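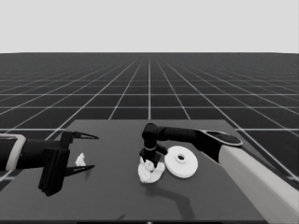

5 min read

I have been trying to learn the accordion since last September, and I promised a few of you an update, so get a cup of something and settle in. The short version is that I can play four songs all the way through and a fifth one if you don't mind the middle going missing. The long version has a leaky bellows, a bus to Allby and my neighbor's dog in it.

If you're new to this newsletter, I bought the thing at an estate sale in Velwood for 30 dollars. It's a red piano accordion, the kind with keys on the right and a whole field of little black buttons on the left, and it came in a case that smelled like a basement. I had no plan. I took piano lessons as a kid and quit at twelve, and I figured half the work was already done. (It wasn't even close to half.)

The right hand did come back pretty quickly. You're playing a keyboard turned on its side that you can't look at, so for the first couple of weeks I kept landing one key too high, but your fingers get over that. The left hand is another story. The buttons are in rows, and you find your way by feeling for the one C button that has a dimple in it. Mine had lost its dimple. Somebody years ago had swapped that button for a plain one, and I spent all of October thinking I had bad ears.

Wayne Pickering sorted that out for me. Wayne teaches out of his garage in Allby and plays weddings on the side, and in our first lesson he put his hand in the strap, felt around for two seconds and laughed out loud. He had a spare button in a coffee can. Five minutes later I could find C, and I went home on the bus so happy that I practiced until my shoulders quit. 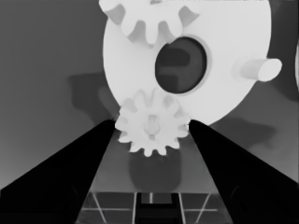 The bellows took longer. When you hold an accordion closed and let it hang from one hand without pressing anything, it should open very slowly. Mine dropped open like a broken window blind. Wayne showed me how to listen for the leak, which you do by squeezing gently with no keys down and moving your ear along the folds. There was one bad corner and a strip of old gasket that had gone as hard as a cracker. He offered to do the repair, and I said I wanted to try it myself, which he took very well.

I'd say it took me three weekends, and two of those were waiting for glue. I won't give you the full instructions, mostly because I got some of it wrong the first time and had to peel it all off again. I'll just say that you want to number the bellows pins as you pull them out and push them into a piece of cardboard in the same order. They look identical. They are not identical! I had one left over at the end with a hole it refused to go into, and I had to take out nine others before I found the right match.

It still leaks a little. Wayne says they all leak a little.

Now for the practicing part, which a lot of you wrote in about after the spring issue. I do it in the evening, right after the dishes, before I sit down, and the before-I-sit-down part matters most for me. If I hit the couch, it's over. I started with half an hour and that was too long — the thing weighs as much as a toddler and I was cranky by the end. I cut it to fifteen minutes and got better faster. On nights when I'm tired I only do the left hand, with the TV on mute, just going oom-pah-pah up and down until the news is over.

The dog next door has opinions. He's fine with polkas. He's fine with "Red River Valley." He can't stand anything in a minor key, and he'll start howling about four notes in and keep it up until I switch. My neighbor says she's fine with all of it, and I've decided to believe her, but I did bring over a rhubarb cake just in case.

Kai Wiegand wrote to ask if it's worth renting before buying. Kai, I think yes, if there's a shop near you that does it. A smaller one would be my pick for a first try. Mine is full size, and I'm not, and I spent a long time thinking my back hurt from gardening. Ask them for a 48-bass if they have one. You give up some buttons you won't touch in your first year anyway, and you can carry it up a flight of stairs without stopping to think about your choices. Also get the back strap, the little one that goes across and hooks the two shoulder straps together. It costs next to nothing and it stops the whole instrument from sliding off to the left when you pull.

Somebody else asked about reading music. I can read the treble side, slowly. For the left hand I write the chord letters above the line in pencil, and Wayne says plenty of people never stop doing that. I have a binder with my songs in plastic sleeves, and the page turns are terrible, so I've started taping two sheets side by side on the stand. It flops over if the window's open. A clothespin helps.

The big news is that I played in front of people. It was the potluck at the Velwood library, out on the back lawn, and I was on after a very good kid with a ukulele. I did "Red River Valley" and then a waltz, and I came in wrong on the waltz and had to stop and start over. My hands were shaking so hard the bellows did it too, so the first verse had a kind of wobble that a woman in the second row told me was beautiful. I thanked her and kept my mouth shut.
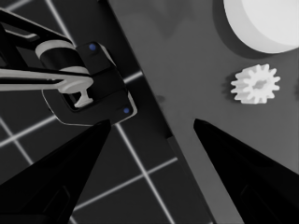
What I'm working on next

A tango, dog permitting. It has a jump in the left hand from one end of the buttons to nearly the other, and right now I get it one time in five. Wayne has me doing just the jump, back and forth, with my eyes shut. I'm also trying to learn bellows shakes, where you flutter the thing in and out fast, and so far it looks like I'm trying to get a raccoon out of a bag.

If you play, or used to, or have your grandfather's squeezebox under a bed somewhere, write and tell me what songs you'd start a beginner on. I'd love a few more slow waltzes, and anything in C or G. I'll put the best ones in the next issue, along with the rhubarb cake recipe that three of you have asked for since I mentioned it in May.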